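8 Feb 2018 — Fruit cell, cable and gripper day

Came in meaning to do only the wrist cables and ended up going over half the cell, so this is longer than usual. Habibur, the parts you asked for are at the bottom.

First job was the right arm. It has been dropping its wrist camera on and off, always when the wrist rolls far over, and always back again by the time I get up to look (of course). I pulled the plug at the camera, cleaned it, put it back, and then rolled the wrist slowly by hand with the live view open on the other screen. Nothing. So I ran the slow fruit routine, 10 cycles, and on the fourth one it blinked. The plug is fine, I'm pretty sure now. It's the cable above it. There wasn't enough slack at the wrist, so every big roll pulled on it a little.
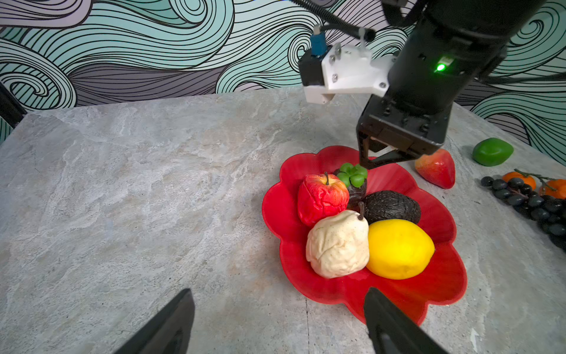 I gave it more loop and moved the tie one joint back. It looks sloppy, I know, but please leave it! A tight cable is prettier and then we lose the picture in the middle of a run. Ran 200 cycles after that and had no dropouts at all, so I'm calling it fixed until it proves me wrong.

While the arms were parked I went round all the bracket screws. Two on the right camera bracket were loose enough to turn with my fingers. The bracket is printed, so go easy: snug, then a tiny bit more, and stop. Gayan cracked one in May doing it the way you would do a metal one, and we have exactly one spare left in the Bumon box.

Next, grip force. The lemon is the one I always test with because it's big and smooth and shows up a lazy grip right away. I had the force at the old setting and it kept creeping down between the fingers on the lift. Bumped it up 4 steps, wiped the fingers with alcohol, tried again, much happier. I think the wipe did more than the steps did, so next time I'll do it first and see.

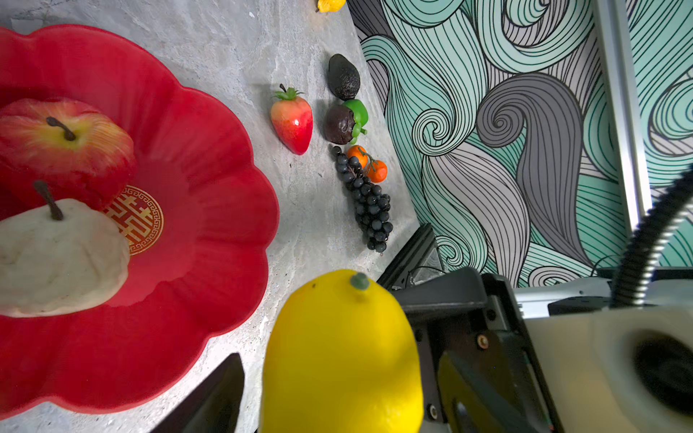

Lemon between the fingers, apple and pear still on the plate.

The grapes are still a pain. Too much force and the stem twists, too little and they swing. I've left them on their own profile in Derneo and didn't touch it today. If you copy the lemon settings over everything, you'll overwrite that profile — ask me how I know.

Then the two-arm check. Left arm open and waiting, right arm going in over the back of the plate for the little oranges. The worry here is the plate itself, which is light plastic and slides if a fingertip catches the rim. I raised the approach height a hair on the right arm and dropped the speed for the last bit of the way down. 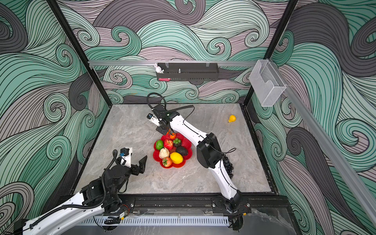
Cycle time went up because of that, and I don't care much. The Fahy script complains whenever the average goes over its limit, so expect a yellow warning in the log. I'll change the limit when I've got a week of numbers and not before.

Also re-homed both arms. Left was fine. Right was out by a small amount at the elbow, same direction as last time, which makes me want to look at the base bolts properly with a torque wrench. Ours has gone walking again. If it's on your bench, bring it back, no questions.
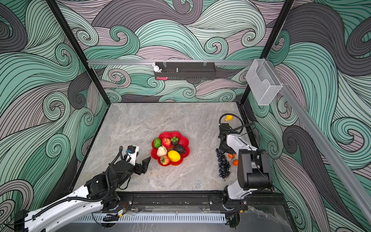 Both arms on the front rail, left gripper open, right one back behind the dark grapes.

Counter on the right gripper read 386 when I shut down (I zeroed it this morning, so that's all today's).

Still to do:
Base bolts, right arm, once the wrench is found.
Same slack on the left wrist cable. It hasn't failed but it's routed the old way.
Print more camera brackets, file is in the Dikutent folder.
Wipe down the clear panel at the front.

For Habibur: one wrist camera cable, the longer one, and a bag of the small screws. Gayan has the part numbers.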